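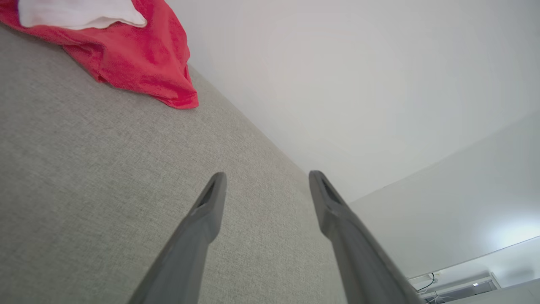 How full should the drum be for a mixed load?
Fill it to two-thirds, with the items dropped in one at a time.

4.3 Sorting and loading

Read section 4.1 before the first wash. The Kirard 344 must be level and the transit bolts must be out.

1. Empty all pockets and close zippers.
2. Separate whites, brights and darks. Wash new reds and dark blues alone for the first 2 washes.
3. Put bras and small items in a mesh bag.
4. Load large and small pieces together. A single heavy item, such as a bath mat, can throw the drum off balance.
5. Push the door shut until it clicks.

Note: If the display shows E12, the door is not latched. Open it, check the seal for trapped cloth and close it again.

4.4 Adding detergent

1. Pull out the drawer on the left.
2. Pour liquid into compartment II. For powder, lift out the plastic insert first.
3. Add softener to the compartment marked with a flower. Do not go over the MAX line.
4. Slide the drawer in slowly.

Caution: Never put bleach and vinegar in the drawer together. The fumes are harmful.

Caution: Do not wash items that have been soaked in gasoline, solvent or cooking oil.

4.5 Delay start

Select a program, then press Delay until the hours you want appear. The longest delay is 23 hours. To cancel, hold Delay until the display clears. Damp items should not be left in the drum during a long delay.

Section revised 25/01/2022, N. Memon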